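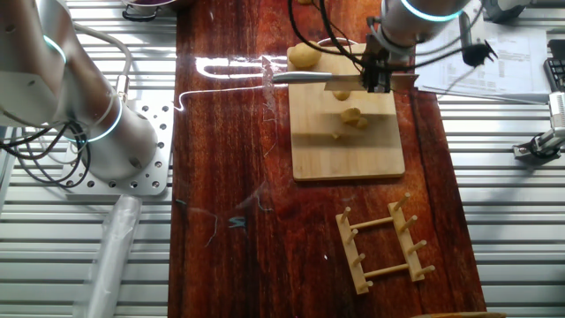

Rotbraune Tischplatte mit dunkler, streifiger Maserung, links davon ein silbergrauer Roboterarm.

Wer die Halle der Galerie Rikia betritt, hört die Ausstellung, bevor er sie sieht. Ein tiefes Summen, dann ein Knistern, dann Stille. Solange Godoy hat für »Moura« 1223 Keramikschalen auf dem Boden verteilt, jede von Hand gedreht, jede in einem leicht anderen Blau glasiert – und unter den Podesten liegen Lautsprecher, die das Geschirr ganz sacht zum Zittern bringen. Es ist ihre erste große Einzelschau, und was für eine! 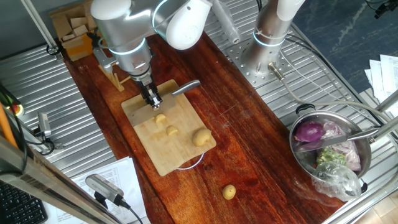

Am schönsten ist es am frühen Abend, wenn das Licht flach durch die Oberlichter fällt und die Glasuren fast violett werden. Ich bin zwei Stunden geblieben und hätte gern noch eine drangehängt. Kurator Ilari Heiskanen hat auf Wandtexte verzichtet, dafür liegt am Eingang ein schmales Heft mit 16 Briefen, die Godoy während der Arbeit an ihren Lehrer Afonso Bastos schrieb. Darin geht es um misslungene Brände, um Regen, um ein Blau, das ihr neun Monate lang nicht gelingen wollte.

Im Obergeschoss laufen ihre frühen Filme, körnig und wunderbar eigensinnig. Unbedingt Zeit mitbringen für »Inatside«, in dem eine Schale sehr langsam durch ein Treppenhaus getragen wird. Die Schau läuft noch bis Ende Juni.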